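Hemming Denim Without the Hump Problem

I moved from Kirkell to Zultdale in March and unpacked the sewing machine before the kitchen. It is a mechanical Gautam, bought secondhand, with a drop-in bobbin and a motor that was never meant for canvas. It will hem jeans if the setup is right. These are my settings, written down so I stop rediscovering them.

Needle first. I use a jeans needle, size 100/16, and replace it after two pairs. A universal needle of the same size will get through the fabric, but it deflects where the layers stack up at the inseam, and a deflected needle skips stitches or hits the throat plate. Keisha Whitlock uses a 110/18 on everything. On my machine that leaves visible holes in anything lighter than 12 oz.

Thread is topstitching weight on top and ordinary polyester in the bobbin. Heavy thread in both positions jams the Gautam within an inch or two. Upper tension goes up a full number from where it sits for shirts. Stitch length is 3.5 mm. Test on a scrap folded to the same number of layers as the hem.
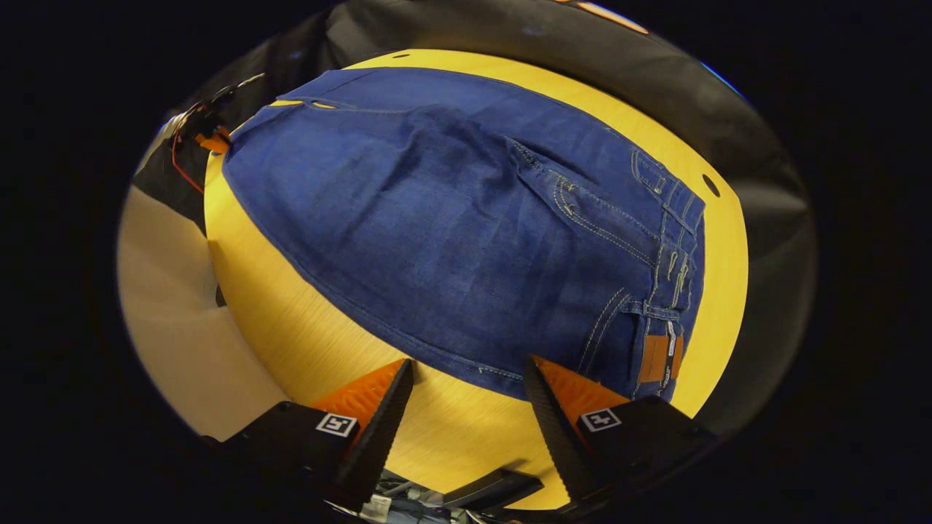 Do you need to wash jeans before hemming them?

Wash and dry them the way you intend to from then on, at least once and preferably twice, then measure. Unsanforized denim can lose a good deal of length in the first wash. Even sanforized cotton gives up a little in a hot dryer, and a hem set to the exact break of the shoe will end up short.

For marking, wear the shoes you will wear with the jeans, pin one leg, then transfer the measurement to the other along the inseam. Add 1 inch for a double fold of half an inch each. Cut, press the first fold, press the second, and clip.

The hump is where the flat-felled inseam crosses the hem. Flatten it with a hammer on a scrap of wood. Start sewing just past it, so that you reach it last, with the fabric already feeding. When the presser foot tilts up, stop with the needle down, lift the foot, slide a folded piece of cardboard under the back until the foot is level, and continue by handwheel for 8 stitches. Remove the cardboard on the far side.

Bastien Barbier wrote to ask about the Jurkden walking foot. I have tried one. It feeds the layers evenly, but it is too wide to follow a narrow hem comfortably, so I went back to the standard foot.

Next I want to sort out chain stitch, which the Gautam cannot do.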